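Chapter 4: The Working Counter

Lorcan Cullinane and Tanvir Pathirana
Nov 13, 2022
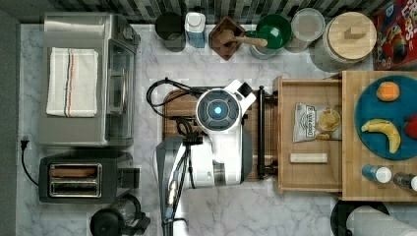
HOUSEHOLD SKILLS / KITCHEN

A kitchen counter is a work surface first and a storage shelf second. In most homes the two jobs compete for the same space. Small appliances stay where they were first plugged in, containers collect along the wall, and the cutting board goes wherever room is left. This chapter explains how to plan a counter so that both jobs can be done.

The counter that opens the chapter has a marble pattern in white and gray. A toaster oven and a two-slot toaster stand close together near a wall outlet, and a row of containers runs along the tile backsplash. The row mixes several kinds of goods: dish soap, a large glass jar with a bamboo lid, a wooden mortar, a box of cereal. Arrangements like this are common. As you read, decide which of these items you would keep on the counter and which you would move to a cabinet.

Start with the outlets. They are fixed, so they settle where the appliances go. A toaster should stand where its cord reaches the plug without crossing the area used for cutting. Leave open space above any appliance that gives off heat. Dish towels are best hung on a rail or kept in a drawer, and they should be taken off a toaster oven before it is switched on.

Next, mark out the preparation area. For one cook, 60 centimeters of clear counter is enough for a board and a bowl. Place the board near the drawer that holds the knives and spoons. Check that the drawer can be pulled out fully while someone is standing at the board.

Containers come last. Sort them by how often they are used. Items used every day may stay at the back of the counter. Soap belongs beside the sink, apart from food.

In Section 4.1 you will measure your own counter and draw it to scale. Section 4.2 follows the Mussa family of Cliddale, who cleared their kitchen in June and kept a record of every item they put back. You will need a tape measure, a pencil and graph paper. Allow 15 minutes for the first drawing.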